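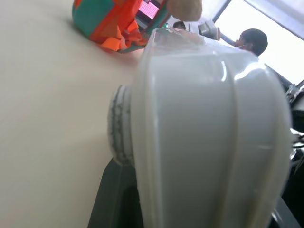
Attachment 1: gripper beside the beige tabletop

Telunden League Archive: support tracker
Subject: Brullness club credited with too many wins in head-to-head table
Opened by: Amirul Pelupessy
Area: Baseball / season tables / subset standings
Priority: Normal
Status: Resolved

Opening post

Hello all! First, I have to say how much I love the new subset standings. Being able to pick any handful of clubs and get a table made up only of the games they played against each other is exactly what I've wanted for years, and I've lost several evenings to it already (no regrets).

I think I've found a fault, though. When I build a table with only the Benholm, Telunden and Brullness clubs in it, Brullness comes out with 17 wins. I've been through the printed scorebook twice and I get 15. Benholm and Telunden have the right number of wins, but their losses are each one too high, so the extra games are being counted on both sides.

Steps to see it:
Open the season page and choose "Subset standings".
Tick Benholm, Telunden and Brullness. Leave everything else off.
Press "Build table" and look at the Brullness row.

I expected 15 wins and got 17. The full league table is fine, as far as I can tell, and so are the batting pages. Same result in two browsers, and on my phone.

Reply from the archive desk

Thanks Amirul, this is a lovely clear report and we're delighted you're enjoying the tables! We can see the same thing here. Could you try three things for us?

Turn off "Include games moved from another date" and build the table again.
Tell us whether the number changes if you swap Benholm for any other club.
Send the dates of any doubleheaders in your scorebook between those three sides.

Reply from Amirul Pelupessy

Right, this got interesting!

With moved games off, Brullness drops to 14 wins, which is too few, but it's a different wrong answer and I was very pleased to see it. With Benholm swapped out, the Telunden and Brullness games come out with one win too many. Swapping Telunden out instead gives the same thing against Benholm. So there's one bad game in each pairing.

The scorebook has 2 doubleheaders among the three clubs, both in April, both on a Friday, and both won by Brullness in the second game. Each of those second games was a make-up for a rainout earlier in the month. My money is on those.

One more thing I noticed while poking about: the run totals are too high as well. The Brullness row shows 9 more runs scored than I have, and the two make-up games finished 5-2 and 4-1. That fits perfectly, doesn't it?

Reply from the archive desk

It fits beautifully. We pulled the raw game list and found both make-up games stored twice, once under the date they were first due and once under the date they were played. The full league table drops the spare copy before adding up. The subset table was written later and skips that step, so it counted both.

The drop to 14 had us scratching our heads for a bit. Turning the setting off hides every game marked as moved, and there is a third moved game in your three clubs, a single one at Benholm, which was only stored once. Taking the two doubled games off 17 properly leaves 15, but the setting hid five entries in all, and we'd been showing two other Brullness wins in the wrong place...

Correction to the above, same desk: ignore that last sentence, we misread our own list. The setting hides the copies under the original date and leaves the others alone. So 17 less the two spare copies is 15, less the Benholm game is 14. Your scorebook is right all the way through.

Fix applied

Subset tables now use the same game list as the full table. We rebuilt all 800 saved subset tables overnight and 30 of them changed, mostly by a single game. Anyone who owns one of those will see a small "recalculated" note beside the title.

Reply from Amirul Pelupessy

Checked at breakfast and it's spot on: 15 wins, and the runs match to the last one. What a quick turnaround! I've now started on the four northern clubs and will shout if anything looks odd. Would it be possible to sort by run difference one day? No rush at all.

Reply from the archive desk

Good idea, we've opened a separate request for the sorting and added you to it. Closing this one. Enjoy the northern clubs!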